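The Seventh Ward

The candidate had promised a bus. It was on the flyer in green letters, right under her face: a direct line from Leka Street to the county hospital, seven days a week, in her first year. I'd handed out enough of those flyers to know that the ward had been promised the same bus by the last two people who held the seat, and that one of them had gone as far as putting up a bus stop. The stop was still there. People hung lost gloves on it.

I needed 170 more signatures on my own sheets by the end of the week, and the campaign needed 2878 in all to get her on the ballot. I don't know who picked that number. The man at the county window told me it was a share of the turnout from the last election, and when I asked him what share, he said it depended. He had a rubber stamp in his hand and looked at it the whole time we talked.

"Depends on what?"

"On how you read it," he said.

So I went back out to Purnness, where the houses are close together and you can do a block in half an hour if you don't get into it with anyone.
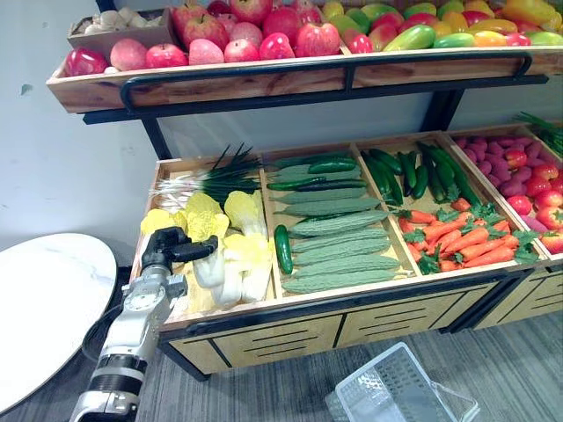
I got into it with a woman on the corner who had the screen door closed and a dog behind her knees. She read both sides of the flyer. Then she read it again, and I stood there with my clipboard like somebody waiting on a haircut.

"She's for the bus," the woman said.

"Yes, ma'am."

"Who's against it?"

I had to think. I'd been at this since February and had never met a single person against the bus. Her opponent was for the bus. The mayor was for the bus, on the radio at least. The hospital had put out a letter saying it welcomed the conversation.

"I guess it's more a matter of getting it done," I said.

"Uh-huh." She signed, though. She signed in the slow, round hand of someone who has been told her signature didn't match, and she wrote her address so clearly you could've read it from the street. I thanked her and she told me not to thank her, she'd signed for the other one too.

That isn't allowed. You get one. I should have drawn a line through it, and I walked most of the way to the next house thinking about drawing a line through it, and then a kid came out on the porch and asked if I was selling something.

The office was upstairs from a tax preparer, on the Seser Avenue side, with a stairwell that smelled like toner. When I came in with my sheets they were all crowded around the one good laptop. The Flamlow Group had released a poll. Flamlow was two brothers and a phone bank, as far as I could ever find out, but when the number came in our favor it was "independent research" and we put it in the newsletter. We were up by two. The month before, when Flamlow had us down, the manager had given a whole talk about landlines.

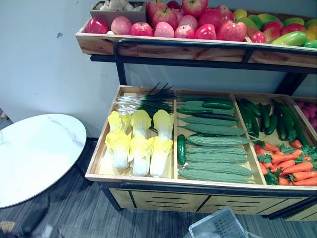
She was going to debate him at the community college, and the manager wanted us in the first rows, clapping at the right places. He had marked the places. He gave me a copy of her answers with little stars in the margin, and I sat on the radiator and read it through. The answer on schools was fine. The answer on the bus was a page long and sounded wonderful, and when I got to the bottom I couldn't have told you what street it would run down. It put me in mind of those display racks of artificial fruit and vegetables, the upper tray full to the brim and a glossy red pepper down at the left end. You'd have to pick one up to find out. I turned the page over to see if there was a route on the back, and it was blank except for a coffee ring.

"Where does it run?" I asked.

"Where does what run?"

"The bus."

The manager took the page from me, looked at the star, and gave it back. "That's a transit authority question," he said. "Clap after 'dignity.'"

I clapped after "dignity." I'm not proud of it and I'm not that ashamed either; everyone around me was clapping and it's hard to keep your hands still. Her opponent's people clapped after "accountability." Between the two groups there were maybe a dozen regular citizens, and most of them had come in because it was raining.

A man near the back got to the microphone and asked who was going to pay for it. Both candidates thanked him for the question. She said it was exactly the kind of question this campaign was about. He said so was his campaign. The man stayed at the microphone after they'd finished, waiting, I think, for the part with the number in it, until a girl in a student government shirt came and took it out of his hand.
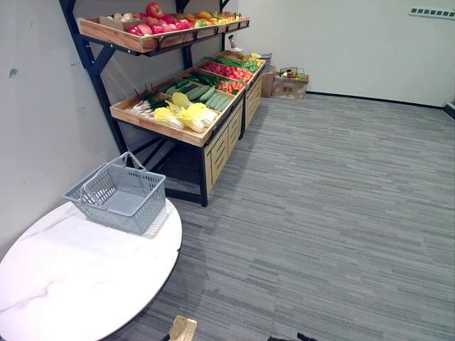
The Third Page

They threw out signatures on 3rd July, in a basement room at the county building with a long table and a fan. Each side got a chair. You could object to any name you liked, and the clerk would pull up the card on file, hold it next to the sheet, and make a noise in her throat that meant yes or a different noise that meant no.

I'd been sent down because I knew the Purnness sheets. The lawyer for the other side was younger than me and very polite. He objected to a man who had signed with an initial. He objected to a married couple because one had clearly signed for both, and he was right. He objected to somebody who had moved across the street, and the clerk let that one stand, then changed her mind.

On the third page he stopped with his finger on the round, careful signature.

"We have this voter on ours," he said.

"Which is dated first?" the clerk asked.

He looked through his folder. I looked at the table. I knew perfectly well that his was dated first, and I could have said so and saved everybody some time, and I kept my mouth shut and listened to the fan. 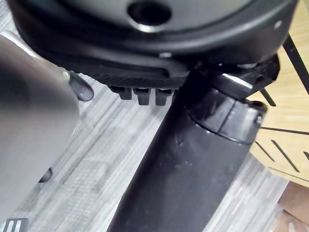 He couldn't find his copy. He went through the folder twice, the back of his neck getting pink, and said he would withdraw the objection for now, reserving the right. The clerk made the noise that meant yes.

We made the ballot by a margin I was told not to repeat. The manager bought sheet cake. The candidate came by, shook my hand with both of hers, and said people like me were the reason the bus was going to happen. I asked her what street. She laughed and squeezed my arm, and somebody called her over to the window to have her picture taken.

I took the long way home, past the stop on Leka Street. There was a new glove on it, a child's, in the middle of summer. An old man was sitting on the bench underneath with a grocery bag between his shoes.

"There's no bus here," I told him.

"I heard they were getting one," he said, and moved his bag over so I could sit.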